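Startseite Sortiment Körbe Spielwaren Ersatzteile Warenkorb Kontakt

Fekover Korb mit zwei Griffen, gelb
Artikelnummer 2471

Der Fekover ist ein kleiner Korb aus Kunststoff für den Tisch, für das Regal und für den Kaufladen im Kinderzimmer. Wir führen ihn bei Treltell schon länger in Grün und in Weiß, und nach vielen Anfragen ist die gelbe Ausführung jetzt auch dauerhaft im Sortiment.

Die Wände sind gitterartig durchbrochen. Man sieht also von der Seite, was im Korb liegt, und er lässt sich unter fließendem Wasser leicht abspülen. Die Ecken sind rund. An zwei gegenüberliegenden Seiten befindet sich ein Griff in Form eines Bügels, der mit dem Rand fest verbunden ist. Es gibt keine Schrauben und keine Teile zum Einstecken, die verloren gehen können.

Für welchen Gebrauch ist der Korb gedacht?

Die meisten Kunden kaufen den Fekover zusammen mit dem Spielobst der Serie Akanda. Ein paar Früchte passen gut hinein, und Kinder ab 3 Jahren können ihn mit beiden Händen selbst tragen. Kindergärten bestellen ihn gern für das Sortieren: ein Korb für Obst, ein Korb für Gemüse, ein Korb für alles andere. Auch im Haushalt ist er nützlich, zum Beispiel für Wäscheklammern, Schwämme oder kleine Flaschen im Bad.

Für sehr schwere Sachen ist er nicht gemacht. Bitte stellen Sie ihn auch nicht auf eine Herdplatte oder auf einen Heizkörper.

Pflege

Mit lauwarmem Wasser und etwas Spülmittel reinigen. In den Öffnungen des Gitters sammelt sich mit der Zeit Staub, dafür empfehlen wir eine weiche Bürste. In der Spülmaschine bitte nur oben und bei einem kurzen Programm. Danach den Korb umgedreht abtropfen lassen.

Spielobst Akanda

Das Spielobst hat eine glatte, glänzende Oberfläche und wird mit einem feuchten Tuch abgewischt. Die Banane ist gebogen und in der Länge etwas größer als die anderen Stücke, sie liegt darum am besten schräg oben auf dem Korb. Runde Früchte kommen nach unten. Korb und Spielobst werden getrennt verkauft.

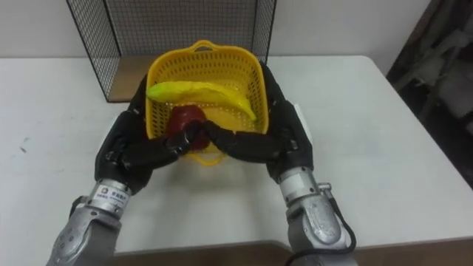 Lieferung und Bestellung

Der Korb kommt ohne Inhalt, in einem Karton der Firma Grudedska, die für uns das Lager führt. Die Lieferzeit beträgt etwa 3 Werktage. Wenn Sie für eine Einrichtung bestellen, fragen Sie bitte zuerst nach dem Preis für größere Mengen. Ab 80 Stück berechnen wir keine Versandkosten. Die Farben können in einer Bestellung gemischt werden.

Die nächste Lieferung der grünen Körbe erwarten wir im März. Gelb und Weiß sind vorrätig.

Stand der Angaben: 14.02.2026

Kontakt | Versand | Impressum | © Treltell | Nach oben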